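De: coordinación de datos, Bastmont
Para: lista gileo-manipulacion
Fecha: 2 de febrero de 2023
Asunto: Re: episodios de fruta, cuántos faltan

> Hola a todos. En Rojanasak vamos a lanzar el entrenamiento con lo que haya el viernes. ¿Cuántos episodios de fruta tenéis ya revisados? ¿Y seguís con el plátano envuelto o lo habéis cambiado por uno sin plástico? En nuestra copia faltan además las anotaciones de la tanda 3.

Contesto deprisa, que tengo el turno de tarde encima.

Revisados: 558. Objetivo sigue siendo 2000 para mayo, vamos justos. De los últimos 322 he tirado 92, casi todos por lo mismo – el operador empieza a cerrar la pinza antes de estar alineado y luego corrige a medio camino. Eso la política lo aprende enseguida y después no hay quien se lo quite.

Plátano: seguimos con el envuelto. El brillo del plástico mete ruido, ya lo sé, pero prefiero tenerlo en los datos. Os pego una vista de muñeca de la tarea "plátano".
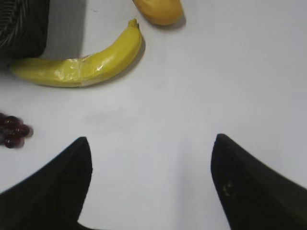 Cámara de muñeca, pinza abierta, plátano arriba a la izquierda. Uvas y cesta en el borde.

Cosas que pido a los que graban:

– variar la posición del plátano, tenemos demasiados a la izquierda y casi nada a la derecha
– la cesta tambien se mueve entre episodios, no solo la fruta
– uvas: dejadlas aunque la tarea no las use, sirven de distractor
– si se corta la grabación, se borra entera. Nada de pegar trozos

Las anotaciones de la tanda 3 están en el servidor de Grendeo, carpeta vieja. Las paso esta noche si el disco aguanta. El formato es el mismo pero ojo con la marca de tiempo, va en milisegundos y el script de Rojanasak espera segundos.

Si lanzáis el viernes, usad solo los 558. Lo demas esta sin mirar.

Un saludo
Bastmont, datos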